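From: Imani Khaemba
To: equipment-planning list
Date: 18 Jan 2020
Subject: Re: Second arm, or spares for the first one?

Vega Barrios wrote:

> I have the Curkari quote in front of me and it does what their
> quotes always do: the arm is cheap and everything that bolts to it
> is not. Spare finger sets are 152 each. The service plan is 1,488
> a year and starts the day the crate leaves their dock, so we pay
> for the weeks it spends in customs.
>
> Can we live with one arm until March and put the money into
> fingers and a second wrist camera? Or does the laundry work need
> two arms to be worth doing at all? I would like an answer I can
> put in a spreadsheet.
>
> Vega

Vega,

One arm, in a spreadsheet cell of your choosing. Begoñe went over the task list with me yesterday and could find two jobs that want a second arm. One is folding sheets, which we have promised to no one. The other is holding the door while the first arm reaches in, and doors stay open by themselves if you level the machine. A level costs less than an arm. I checked.

Fingers are another matter. We got through 4 sets last year, and only one of those was my fault. Please budget the same again and don't let Curkari talk you into the "starter bundle," whose main contents are a tote bag and a cable we already own.

On the service plan, Itziar says Brindberg got theirs to start on installation by asking twice. I suggest we ask twice.

Now the part I'd like to spend money on, if there is any left after the tote bag.
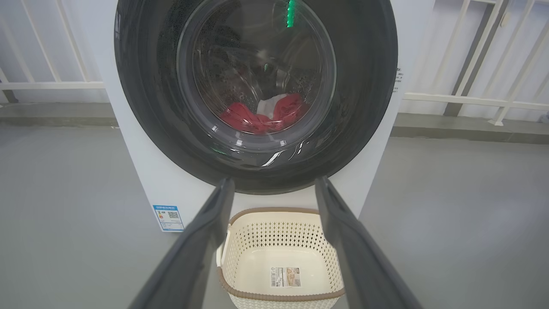

Wrist cameras should come before anything else on the list, and I mean a decent one plus a spare of the same model. All our laundry work is done from that view, and a washer is mean to a cheap sensor. You have a dark drum behind a domed window, with bright streaks across the glass and a green light glowing near the top, and the thing we care about is the red cloth at the bottom. The Veres unit we tried in the fall saw mostly streaks. Kagiso wants to fix this in software, and he is welcome to, but his time isn't free either, whatever the spreadsheet says.

Laundry baskets can come out of petty cash. I would rather not raise a purchase order for one again, as the last took longer to approve than the arm did.

Clendedon have offered to lend us their bench camera for a week. I've said yes. If it copes with the glass, I'll send you the model number and a price for two by the end of the month.

Imani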